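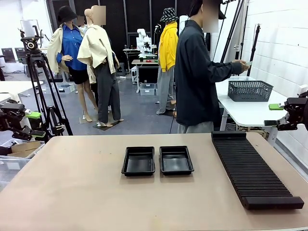

Posted Sunday, October 7, 2018
By the floor secretary, Cendale

Staff meeting, Cendale sorting and packing. Started late, the first bit is from memory. All day shift there plus both packers from the evening side. Maintenance sent apologies.

Last minutes. Agreed. One fix, the lockers are Velard's job to replace, not ours. Changed.

1. The two-arm station
Lead gave an update. Trays stay side by side in the middle of the table for now. Evening packers want them farther apart, hard to get fingers between the rims when swapping by hand. Lead will ask Karam if spacing can change without redoing the whole setup. Karam said last time any move of a tray means half a day of setup again. People not happy with that answer, half a day is a whole delivery for us.

Ribbed mat next to the trays. Day shift asked if it has to lie at an angle. Lead didn't know. To ask.

Side table with the basket. Long talk on this. Whoever is on hand sorting stands there close to the right arm and some don't like having it that near their back when they turn. Lead says the arm is slowed when anyone is on hand sorting. Question from packing, slowed by who? Answer, by the operator, on the screen. So if the operator forgets it isn't slowed. Agreed this is not good enough. Until Karam puts in something automatic, operator calls out "slow" and waits for an answer before the sorter steps up. Goes on the board Monday.

Small pieces still go in the basket by hand. No plan to change before the new year.

2. Hours and jobs
The big one, took most of the meeting.
Management line read out: no one loses hours this quarter. Asked what about next quarter. No answer yet, management to come to the next meeting in person. Strong feeling they should of been at this one.

Where we are: 4 people used to do tray filling on days. Now 2 on filling, other 2 moved to checking and dressing. The ones who moved were asked how it is going. One likes it, less bending, and likes doing the mannequins. The other says checking is dull and she spends the shift waiting for the machine to get something wrong. Also says she was quick at filling and that counts for nothing now. Several agreed. Lead took the point, no fix offered.

Suggested: rotate every 2 hours so no one is stuck on checking. Trial for 5 shifts then look again. Show of hands, carried. Evening side will watch how days gets on before deciding.

Pay. Operators at the station get nothing extra at the moment. Drotine site apparently pays a grade up for the same work. To be confirmed, someone's cousin works there so not official. Lead to ask their office for the real figure.

3. Training
9 people signed up, only room for 5 in the first round. Complaint that the list was up on a Friday afternoon and evening shift never saw it. Fair. List scrapped, new one goes up at both shift changes, places split between days and evenings.
Request for training to cover what to do when it stops halfway, not only start and stop. At present we ring Karam and stand there. Packing said they could clear most stops themselves if allowed. Lead will ask what we are allowed to touch and get it in writing.
One person asked if you can say no to training. Yes. Nothing goes on your record. Please minute that. Minuted.

4. Display and mannequins
Jackets on the mannequins are this season's samples, not spares, please don't borrow them when the door is open and it's cold. Hats too.
Dressing team wants the mannequins farther back so there is a clear way thru to the brick wall side. Agreed, they can move them themselves, tell the operator first.

5. Floor
Storage bins to be kept off the walkway. Said last month as well.
Concrete is hard on the feet for anyone standing at a table all shift. Standing mats asked for again. Price needed from Velard, lead has the form.
Noise ok. A few said it's quieter than the old line and they can talk now, which they like.

6. Any other business
Suggestion box key missing. Whoever has it, put it back in the drawer.
Radio. No decision.

To do
Lead: Karam on tray spacing, mat angle, automatic slow. Drotine pay grade. Stop rules in writing. Mats form.
Day shift: rotation sheet.
Secretary: "slow" call on the board, new training list.
Management: attend next meeting, bring an answer on next quarter.

Next meeting end of October, same room, day to be set once managment replies.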